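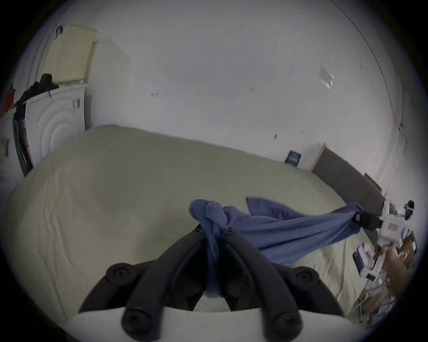

Home | News | Events | Swap Shelf | Back Issues | Contact

Fold Along With Us: the bed is the best table you own

We had such a good response to the sock drawer piece in January that we're doing laundry again, and this time it's the big stuff! Blankets, throws, top sheets, the beach towel that never fits the shelf. If you've been folding these against your chest with your chin holding one edge, please try doing it on the bed for a week. I switched over the winter and I'm a complete convert.

Start with a made bed, or at least a fitted sheet pulled snug at the corners. A plain pale one is lovely to work on if what you're folding is a stronger color, say a good periwinkle blue, as you can see every edge and find the corners fast. Smooth the sheet with your forearm first. It won't stay perfect and it doesn't need to.

Cloth that comes out of the dryer in a rope needs untwisting before anything else. Take one end in each hand, hold it out over the mattress and pull gently until the band goes tight, then let one end turn until the twist runs out. Don't yank! Thin cotton can stretch along the hem and then your corners will never match again (I have a tablecloth that proves it). Once it's loose, drop it flat, walk the edges out to the sides and fold in half the long way, then in half again. After that I go in thirds, but the folks at the Rivport branch swear by rolling, and their shelf looks terrific.

Two things worth knowing:

Fold toward the headboard and you can use it as a straight line to square up against. It makes a surprising difference with king size pieces.

Keep the finished pile on a chair. Put it on the mattress and it slides into whatever you're doing next.

Our next fold-along is Tue 18 August in the upstairs room at Plutwood. There are 18 places and 2 beds, so we'll be taking turns, and that's half the fun. Bring one item you've given up on. Fitted sheets are very welcome and yes, we will get to the elastic corners, I promise. Tea is on us.

The Gerna linen drive is still going too, and what a year it's having: 3296 pieces in so far, every one of them folded by hand before it went out. Another 200 are waiting in the Onishi storeroom, mostly single sheets and pillowcases, and if you have a free hour and a bed to spread them on, you can pick up a bag from the front desk and bring it back whenever it's done.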